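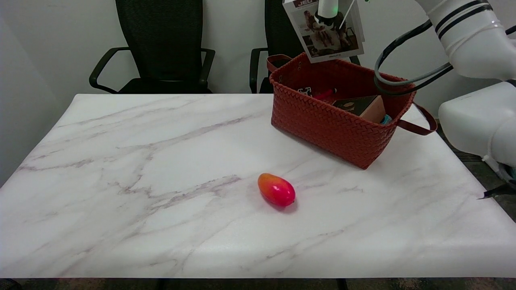
## The Ripe Hours

Two in the morning, Wurcombe produce market, and the coffee cart has run out of lids already. October. Breath in the air. Forklifts going backward faster than I would drive forward.

I came to find out why the fruit in my kitchen goes from rock to mush while I'm at work. Small question. Took me most of a night to get even a partial answer, and I got it mainly from a man who was trying to sell pears to somebody else the whole time.

Eduard Zelenák has a stall at the far end, past the onions. Broker, second generation. His father sold potatoes off a truck and thought soft fruit was gambling. "He was right," Zelenák says, phone on his shoulder. "You buy a thing that's dying. You have to sell it before it dies, but not too much before."

Then he's gone, down the aisle, arguing about pears.

## What ripe means, depending who you ask

Ask a grower and ripe is a date. Ask a trucker, it's a problem. For the people who run the ripening rooms behind Hall B it's a number on a chart taped to the door, and the chart has been corrected in three colors of pen.

The rooms look like nothing. Big steel doors, rubber seals, fans. Bananas come in green and hard from the port and sit in there stacked in their cartons while the air gets a little ethylene let into it, the same gas fruit makes on its own. It gets the fruit started. After that it's temperature, mostly. Warm it up and you've got yellow bananas early in the week. Hold it cool and you buy yourself a few days. Open the door too often and you've got a pallet that's yellow on the outside boxes and green in the middle, and a phone call you don't want.

The whole row belongs to a firm called Prolliton, which also does the ice. Their night supervisor walked me down it at a pace I'd call a jog. She checks by hand, still. Opens a carton, snaps a banana at the neck, smells it, writes something down. There are sensors for all of it. She looks at those too.

"The sensor's on the wall," she said. "The banana's in the box."

Room 13 is the good one. No one could tell me why. Same fans, same doors, put in the same summer as the rest. Buyers ask for it by number, and it's booked up into the new year.

## The color problem

Here is what I had wrong, and I bet you have it wrong too. Color. I've picked fruit by color my entire life. Red is ready, green isn't, off to the register.

With a banana, fine. With a mango it'll fool you every time. That red blush on the shoulder is mostly sun and variety. Some kinds go red on the tree weeks before there's any sugar worth talking about, and some stay green right through to dripping. Zelenák handed me one of each, eyes closed, his rule. The green one was better, by a mile. I had juice on my notebook and those pages are stuck together now, so some of what the pear guy told me is lost.

Peaches, same deal. The pink part tells you which side faced the sun. Look at the background color instead, the bit under the blush, and see whether it's gone from green to a creamy yellow. Then smell the stem end. If it smells like nothing it'll taste like nothing.

Shoppers want red, though. So growers plant for red. Zelenák says he's watched whole varieties drop out of the market over it, good ones, ugly ones, things his mother used to make jam from. He got a bit heated here. A plum called Disholm, brownish, freckled, sort of lopsided. Sweet as anything. He used to take it from a single orchard up the valley and sell every crate to restaurants. Then the orchard changed hands and the new people pulled the trees.

He's still got a photo of the crates on his phone. Showed it to me twice.

## Four a.m.

The market gets loud, then it gets quiet all of a sudden. The supermarket trucks have loaded and left. What's on the floor now belongs to the small buyers, corner stores, a couple of juice places, one caterer with a wedding and a very bad mood.

Nzioka is the name on the side of the van everybody seems to be waiting for. It's a grocery in the east part of town, family run, and they buy what the chains wouldn't touch. Ripe today. Ripe yesterday. Scuffed, small, wrong shape. They'll take nearly 1000 crates in a good week this time of year and it's gone by closing, cut up in tubs or sold by the bagful at the front door.

Their buyer doesn't haggle a lot. She presses the fruit next to the stem with her thumb, once, and nods or dosen't nod. I asked her how soft was too soft. She said it depends when you're eating dinner.

That's the piece I'd been missing at home, I think. I shop like I'm stocking a shelf. Seven peaches, all the same, all ready on the same evening, and I eat two and throw out the rest. She told me to buy crooked. One for tonight, a couple for later in the week, some that feel like baseballs. Keep the hard ones on the counter and out of the fridge, cold stops a peach from ripening properly and turns it to wet wool. Once it gives a little, then refrigerate it. Avocados the same, tomatoes never if you can help it.

And spread them out. I had everything heaped in a bowl, with bananas on top, gassing the lot. A paper bag if you're in a hurry. No bag if you aren't.

## Ledger

Before I left Zelenák pulled out the stall's lot book, an actual book, cloth spine, coffee rings. Every lot gets a line. What it was, where from, how it arrived, how it went. Lot 3015 was a pallet of apricots, years back, his father's handwriting. The last column says only "too late."

He'd bought them against advice, apparently. Heat wave, truck delayed at the border, and by the time the doors opened the bottom layer was soup. The father sold what he could before sunup and gave the rest to a woman who kept pigs. Then he didn't speak to Eduard's uncle, who'd arranged the deal, untill Christmas.

"And the year after?" I said.

"Apricots," he said. "Good ones. He bought them from my uncle."

Hoses were out by then. Somebody was knocking ice off a loading ramp with the back of a shovel, and the coffee cart had found more lids. I went home with a bag of hard pears and a green mango he wouldn't take money for. Counter, he said. Leave it alone. Don't squeeze it every five minutes.

Squeezed it on the bus.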